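핸드헬드 그리퍼 Stellgate 2종 패드 비교 사용기: 얇은 천 파지 기준

작성일 2022년 1월 13일

Stellgate 핸드헬드 그리퍼를 양손 한 쌍으로 사용한 기록이다. 제조사는 Skinard이고, 비교 대상은 같은 본체에 장착하는 패드 두 종류다. 하나는 기본 제공되는 평면 패드, 다른 하나는 Arkach에서 별도로 판매하는 홈 가공 패드다. 본체의 링크 구조나 제어 보드를 비교하는 글은 아니며, 천을 다루는 작업에서 어느 패드를 기본값으로 둘지 정하는 것이 목적이었다.

평가에 쓴 작업은 세 가지다. 펼쳐 놓은 천의 모서리 집기, 양손으로 윗변을 잡고 들어 올리기, 반으로 접어 내려놓기. 강체 부품 파지는 이미 다른 사용기가 많으므로 넣지 않았다. 시료는 꽃무늬가 인쇄된 흰색 거즈 계열 천이다. 표면에 주름이 있고 두께가 얇아 패드 끝단의 정렬 상태가 결과에 그대로 반영된다. 매끈한 폴리에스터 천으로도 예비 시험을 했으나, 두 패드 모두 미끄러짐이 커서 비교 자료로 쓸 수 없었다.

작업대는 모서리를 둥글린 밝은 색 나뭇결 테이블이고, 시작 자세는 천의 위쪽 두 모서리 바로 위에 좌우 그리퍼를 두고 집게 끝을 마주 보게 하는 것으로 통일했다. 이 자세에서 두 손을 아래로 내리며 닫으면 윗변 양 끝이 동시에 잡힌다.

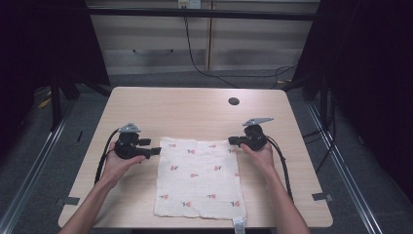
양손 작업에서 좌우 그리퍼의 개폐 시점을 소프트웨어로 동기화해야 하는가?
필요하지 않다. 개폐는 작업자가 각 손으로 직접 하므로 기록 쪽에서 좌우의 시간축만 맞으면 되고, 동작 자체를 묶으면 한쪽만 다시 집는 동작을 할 수 없게 된다.

총 시행 횟수는 862회다. 패드별로 횟수를 나누어 같은 작업자가 수행했고, 하루에 한 종류의 패드만 사용했다. 중간에 패드를 바꾸면 손이 앞 패드의 닫힘 위치를 기억하고 있어서 처음 여러 번의 시행이 흐트러진다. 이 점은 예비 시험에서 확인한 뒤 절차에 반영했다.

본체부터 정리한다. 한 손으로 잡는 구조이고 상단에 금속 브래킷이 붙는다. 케이블은 좌우 한 가닥씩 뒤로 빠진다. 케이블의 강성이 생각보다 높아 팔뚝을 따라 흘려 두지 않으면 손목을 돌릴 때 반력이 느껴진다. 접기 동작처럼 손목 회전이 큰 작업에서는 이 반력이 피로의 주된 원인이었다. 제조사 설명서에는 케이블 배선에 관한 항목이 없다. 개선이 필요한 부분이다.

링크 관절에는 황동색 부싱이 들어가 있다. 시험 기간 중 유격이 체감될 정도로 늘어나지는 않았다. 다만 조립 직후에는 오른쪽 유닛의 움직임이 왼쪽보다 뻑뻑했고, 관절 나사를 조금 풀어 맞추었다. 출고 상태에서 좌우 편차가 있다는 뜻이므로, 한 쌍으로 구입할 경우 사용 전에 반드시 점검할 것을 권한다.

패드는 나사 두 개로 고정한다. 교체 자체는 단순하지만 나사 구멍에 여유가 있어 조일 때 패드가 미세하게 돌아간다. 양쪽 패드가 평행하지 않으면 끝단 한쪽만 먼저 닿고, 얇은 천은 그 틈으로 빠진다. 얇은 심을 사이에 끼우고 닫은 상태에서 조이는 방법이 가장 재현성이 좋았다. 교체 후 정렬까지 걸린 시간은 한 유닛당 5분이다.

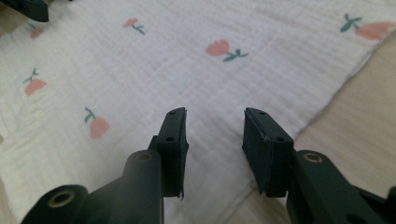 천 위에서 연 상태의 핑거와 패드. 패드면에 고정용 나사 구멍이 보인다.

평면 패드의 결과는 다음과 같다. 모서리 집기에서 안정적이며, 천을 놓을 때 섬유가 걸리는 일이 드물다. 단점은 들어 올릴 때의 유지력이다. 윗변을 팽팽하게 당긴 상태에서 좌우 간격을 넓히면 천이 패드 사이에서 서서히 밀려난다. 당기는 방향이 패드면과 나란할 때 특히 그렇다. 작업자가 손목을 약간 안으로 꺾으면 해결되지만, 이 습관이 기록 데이터에 그대로 남는다는 점은 고려해야 한다.

Arkach 홈 가공 패드는 유지력이 분명히 높다. 같은 장력에서 밀림이 거의 없었고, 접기 동작 중에 천을 놓치는 경우도 적었다. 반면 놓는 동작이 문제다. 거즈 조직이 홈에 물려, 핑거를 열어도 천이 한쪽 패드에 붙어 따라 올라오는 경우가 반복되었다. 접은 천의 윗장이 흐트러지면 그 시행은 실패로 처리했는데, 이 패드에서 나온 실패는 대부분 여기에 해당한다. 조직이 촘촘한 면직물이라면 결과가 다를 수 있으나 확인하지 않았다.

시점 카메라에 대해서도 적어 둔다. 그리퍼에 달린 카메라로는 패드 끝단과 천의 경계가 함께 들어오므로 접근 각도를 판단하기 좋다. 완전히 닫기 직전의 좁은 간격도 구분된다. 한계는 깊이다. 패드 끝이 천에 닿았는지, 그 위에 떠 있는지를 영상만으로 판정하기 어려운 구간이 있다. 흰 천에서는 그림자가 옅어 더 어렵다. 머리 쪽 카메라의 영상을 함께 보면 대부분 해소된다. 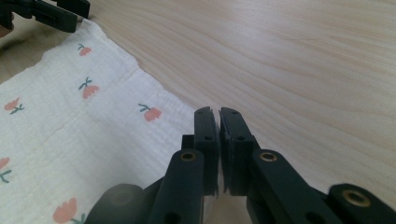 기록에는 Yao 로거를 사용했다. 저장된 구간은 총 3184개이며, 한 시행을 접근과 파지, 이동, 해제 등의 구간으로 나누어 센 값이다. 좌우 채널의 시간축이 어긋난 구간은 14개였고 모두 케이블 커넥터를 다시 꽂은 직후에 발생했다. 커넥터에 잠금 장치가 없는 것이 원인으로 보인다. 재연결 후 로거를 재시작하는 절차를 넣은 다음에는 같은 현상이 없었다.

구간 분류는 Bienvenido Gatchalian이 별도로 검토했다. 필자의 분류와 갈린 것은 주로 파지의 시작 시점이다. 필자는 패드가 닫히기 시작하는 순간을 기준으로 삼았고, 그는 천이 변형되기 시작하는 순간을 기준으로 삼았다. 최종본은 후자를 따랐다. 홈 가공 패드는 천을 더 일찍 끌어당기므로, 기준을 바꾸면 두 패드의 파지 시간 차이가 줄어든다. 다른 사용기의 수치와 비교할 때 이 정의를 먼저 확인해야 한다.

내구성은 결론을 내리기 이르다. 패드 모서리는 소모품으로 보는 편이 맞다. 테이블 면에 끝단을 대고 천을 긁어 집는 동작이 잦으면 모서리부터 상한다. 끝단이 고르지 않으면 얇은 천의 올이 걸리므로, 여분의 패드를 함께 주문하는 것이 좋다. 기본 구성에는 여분이 없다.

장점
- 관절 유격이 작고 개폐감이 일정함
- 패드를 나사 두 개로 교체 가능
- 그리퍼 카메라에서 끝단 시야가 확보됨

단점
- 케이블 강성이 높고 커넥터 잠금이 없음
- 출고 시 좌우 개폐 저항에 편차가 있음
- 패드 정렬용 지그가 제공되지 않음

천 작업이 중심이라면 평면 패드를 기본으로 두고, 장력을 오래 유지해야 하는 작업에만 홈 가공 패드를 쓰는 구성을 권한다. 좌우에 서로 다른 패드를 끼우는 조합은 시험하지 않았다. Skinard는 6월에 잠금식 커넥터를 적용한 개정판을 내놓을 예정이라고 답했다. 케이블 굵기에 대한 문의에는 아직 회신이 없다.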